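Neighbourhood Safety Update: what I learned on my ride through the non-emergency line

Hi everyone, Rekha Chacko here again with the safety bit of the newsletter. January has been a strange month on our streets, with the garage break-ins along Pernik Crescent and then the car that ended up on the Rodrigues Street boulevard at four in the morning, so I've had a lot of you stopping me at the mailboxes to ask what's going on with the police and why it seems to take so long for anyone to come.

I didn't have a good answer, so I asked if I could go in and meet the people who take the calls. They said yes! I spent most of an afternoon at the division, got a very weak cup of tea and a tour, and came home with nine pages of notes. My handwriting being what it is, I can read maybe seven of them.

First, the break-ins. There were four reported on our side of the ravine this month, all of them garages or sheds, all of them overnight, and in every case the door was either unlocked or had been opened with a remote taken out of a car in the driveway. Please bring your remote inside with you. I know, I know, I've said it in every newsletter for two winters, and then last week I walked past my own car and there was mine, clipped to the visor like a little welcome sign.

What got taken was mostly tools and bikes. One household on the crescent lost a Heveck cordless drill set and a kid's bike, and the drill set was later found in the bushes behind the arena with the case cracked. They got it back because the owner had scratched her initials into the battery and told the officer so when she made the report. If you can stand to do one thing this weekend, do that. Write down your serial numbers while you're at it, and take a photo of each bike from the side with the chain showing. 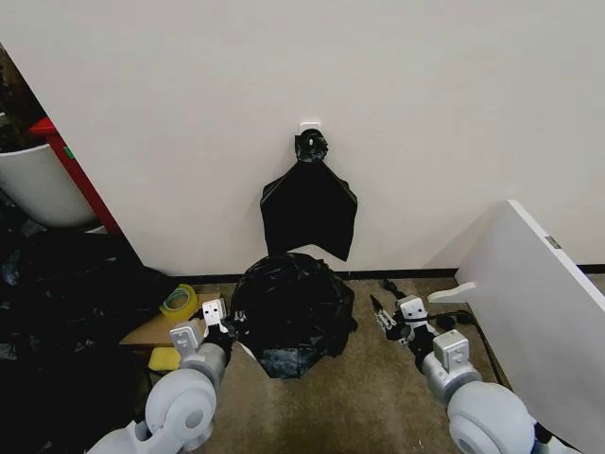
Now, about reporting. A lot of you told me you didn't bother calling because it was only a snow shovel, or only a gas can, or they only went through the glovebox. Call anyway, or fill in the form online. The sergeant I met was quite firm about this. The patrol schedule for our area is drawn up from reports, and if three people on the same street each decide their thing is too small to mention, then on paper that street had a quiet night. The online form took me 12 minutes when I tried it with my missing recycling bin, and I'm slow.

You do need to save your report number. It comes up on the last screen and then it also gets emailed to you, but mine went to junk, so look there.

The car on Rodrigues Street I can't say too much about as there's a charge before the court. What I can tell you is that the driver wasn't badly hurt, the only other damage was to the Flivex parcel lockers and a length of hedge, and police would still like to hear from anybody on the even-numbered side who has a doorbell camera. They're after footage from 3:30 a.m. onward. You don't have to work out whether yours shows anything useful, just let them know it exists. Some of these systems wipe themselves after a few days, so if you haven't saved yours yet please go and have a look tonight.

On the waiting. This was the part I went in a bit grumpy about, as some of you will have heard from me at length. The call-takers handled over 210 calls on the day before my visit, and on that shift there were two people on the phones. Emergencies go first and then everything else gets sorted by whether somebody is in danger right this minute. A break-in that's still happening is an emergency, so call 911. A break-in you discovered at breakfast goes on the list, and the longest anyone on the list had waited for a callback that day was 49 minutes. I'd have guessed hours. I had guessed hours, out loud, in the parking lot.

One thing the call-taker asked me to pass along: if you dial 911 by accident, stay on the line! Don't hang up. If you hang up they have to call you back, and if you don't pick up they may have to send someone, and that's a car that isn't going anywhere else. You won't be in trouble. They get pocket calls all day long and they're very nice about it.

She also said to know where you are. It sounds silly but people on the ravine path freeze up when asked for an address. The lamp posts along there have numbers on them at about shoulder height, and the dispatchers can find you from the number alone.

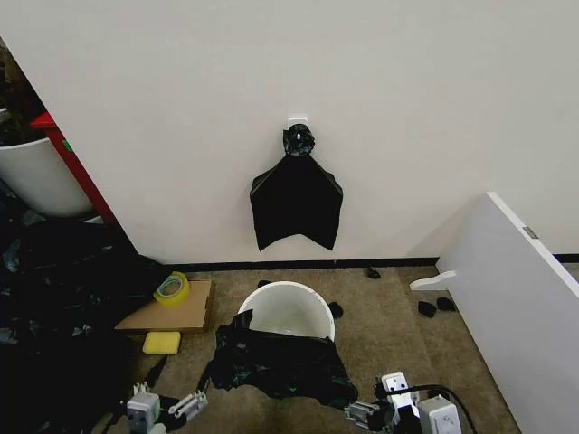

White bucket on the carpet, with one black bag over the rim and another on the wall hook.

A few odds and ends before I go. The streetlight outside the dentist's is out again and I've reported it, so you don't need to (but thank you to those who did). The crossing guard at the top of the crescent is off until her knee is better and there's a replacement in the mornings only, so afternoons please slow right down through there. And the person selling driveway sealing door to door in the snow does not have a city permit. I checked.

The division is holding an evening for residents next month in the library basement and I'd love a decent turnout from our end. Bring your questions, and bring a bike if you want it engraved, they're doing it for free at the back table. If you need a lift just call or drop a note through my door and we'll sort something out.

Rekha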